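Snack table

A snack table, also called a treat table or sharing table, is a table on which packaged food, bottled drinks and small gifts are gathered before being handed out or taken home by guests. It is used at birthdays, office gatherings, school events and informal prize draws. The items are normally left in their original packaging, and the table differs in this respect from a buffet, where food is plated and eaten on the spot.

Contents

The usual contents are trays, bags and boxes of ready-to-eat food, together with soft drinks, bottled tea and water. Plush toys are a common addition, particularly where children are expected or where the goods are to be given as prizes. Perishable food is generally excluded unless the table will be cleared within the hour.

Drinks account for most of the weight. Standing bottles are placed toward the back or center, and any that will not stand steadily are laid flat among the packages. Clear boxes are favored for sweets and other small goods, as the contents can be seen without opening them.

Arrangement

Two arrangements are in general use. In the row arrangement, goods are sorted by kind and set out in lines, with a gap between each kind. In the heap arrangement, they are brought together in one group, with larger boxes and bottles giving support to lighter items, and soft toys resting on top or tucked in at the sides.

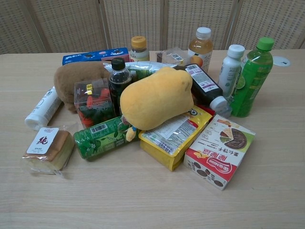

The heap arrangement takes less time to set up and gives an impression of plenty, but it is harder to serve from. Removing a bottle from the lower part of the group may cause the rest to shift, and labels are often hidden. Hosts who expect guests with food allergies tend to prefer rows for this reason.

Setting

A table with a plain, light surface is customary. A folding screen is sometimes placed behind it to separate the display from the rest of the room. Woven screens in pale colors are popular, being light enough for one person to move. The screen also hides spare stock and empty cartons.

Regional practice

In Tristside, the snack table forms part of the January open house held at the Boychuk Hall. Each household contributes 3 items, one of which must be a drink. The custom was recorded by Carter Gagnon in the pamphlet Tables of Tristside, which lists 60 contributing households and a total attendance of 700. Neighboring Mollon follows a similar practice - although toys there are kept for a separate draw at the end of the evening.

See also

Buffet
Gift basket
Party favor
Potluck

This page was last edited on 7/9/25.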